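About Hikgate

Hikgate makes bin picking kits and gives picking service for small factories, repair shops and warehouses. We started in October with one arm, one rented room and a customer who wanted to sort returned goods. Today we are a team of 26 people, and we still do most of the things in the same building at Wurkside.

Our main product is the Bundance kit. It is a gripper, a mounting plate, the cables and the software which decides where to grasp. The kit does not include the robot arm. Many of our customers already have an arm from an earlier project, and we prefer to work with what they own. Please write us the model before you order, so we can send the correct plate.

What we do

We sell the kit, we install it, and we test your parts before you pay for anything. The testing is the part which our customers ask for the most. You send us a box of your real items and we let the arm pick from a bin for some days. Then you receive a report with all the grasps, the good ones and the failed ones. We do not remove the failed ones from the report.

Our item library has now 1,433 objects. In it are bottles, brackets, bags, sponges, tools, and also many toys. Soft and uneven things are difficult for a gripper with metal fingers, so we give a lot of time to them. An item which is flat, like a disc or a ring, is also not easy when it lies on the floor of the bin.

How we work

Each new item goes first in the bin alone, and after this together with other items. We change the positions often. The fingers can be replaced in a few minutes, and the bins are fixed to the table with clamps so that the position stays the same between two runs. An operator is in the room during every test and keeps a written log.
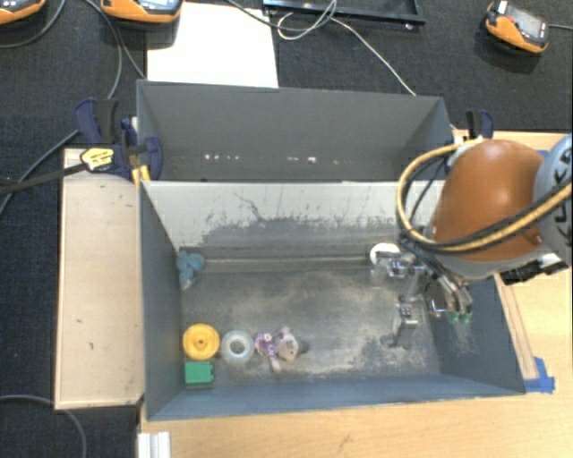
Where you find our kits

At this moment 43 kits are in daily use. Our biggest user is Kulkarni, a company for second-hand children's goods, where the kit moves mixed toys from the bin to the packing line. They started with one station and have now four.

The base kit takes one working place and needs normal electric power and, for some grippers, pressed air. Training for your staff takes two days and is included in the price.

Visit us

You are welcome to come to Wurkside and bring your own parts. Please make an appointment first and tell us the size and the weight of the biggest item. Parking is behind the building, and the entrance for deliveries is on the left side.

Page last changed: 19 April 2023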